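3. Match Play Seeding and Pace at Three Junior Events

3.1 Field and format

The data come from three junior golf events, played at Gerora, Arby and Holtard. All three used the same format: stroke play over two rounds, after which the leading players were seeded into a match play bracket. Players wore their own clothes in stroke play and a plain team shirt in match play.
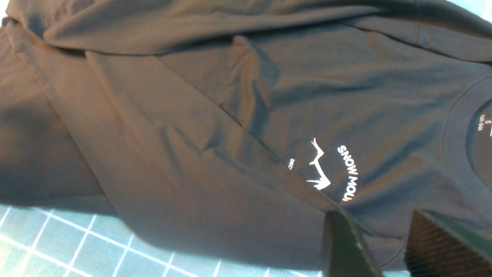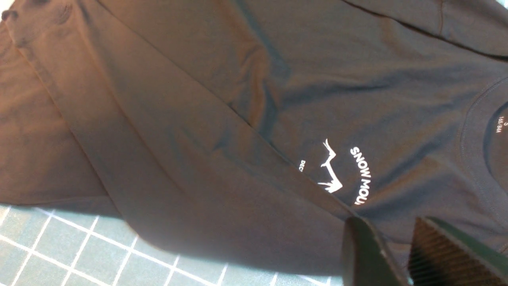
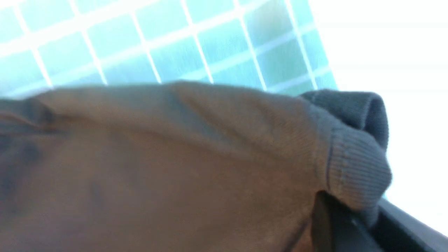

Figure 2. Garments, seen close up.

Scores were taken from the official cards after they had been signed and checked. We did not use the live scoring feed, which was missing holes at two of the events. Where a match was conceded before it began, we left it out of the analysis but kept both players in the stroke play totals. In all, 300 players entered stroke play, and their cards gave 600 complete rounds. Players who withdrew before finishing the second round are not part of these counts.

Seeding followed the usual pattern, with the lowest qualifier drawn against the highest in the first round. Ties for the final places were settled by a playoff starting on the first hole. Ties higher up were broken by the second round score and then by the last nine holes. This matters for the results below, as two players with the same total could face very different opponents.

3.2 Measures

We used three measures for each match. The first was the seed gap, or the difference between the two players' places in the bracket. The second was the margin of victory, recorded as holes up at the point where the match ended. The third was the length of the match in holes. A match that went to extra holes was given a margin of one.

For each player we also recorded the number of bogeys in the second stroke play round. Earlier work has tended to use the total score alone, but a player can reach the same total with many birdies and many bogeys or with few of either. In match play a bad hole costs one hole no matter how bad it is, so the two kinds of player may not do equally well.

Pace of play was timed at the turn and again at the last green by course staff. At Arby the timing sheet for one afternoon was lost. We treated those matches as missing for pace and kept them for everything else.

3.3 Results

Seed gap was a weak guide to the outcome in the first round. Higher seeds won more often than lower seeds, but the margin did not grow steadily with the gap. When the gap was 8 places or fewer, the matches were close to even. The clearest pattern was at Holtard, where the rough was longest and where players with few bogeys won most of their matches even against higher seeds.

Bogey count was the better measure at two of the three events. At Gerora it made little difference. The course there is short, with wide fairways, and most of the field made few bogeys in either round. Matches between two players with low bogey counts also lasted longer, and more of them reached the last green.

Pace did not differ between close matches and one-sided ones through the turn. On the second nine, close matches were slower, mainly on the greens, where fewer short putts were conceded.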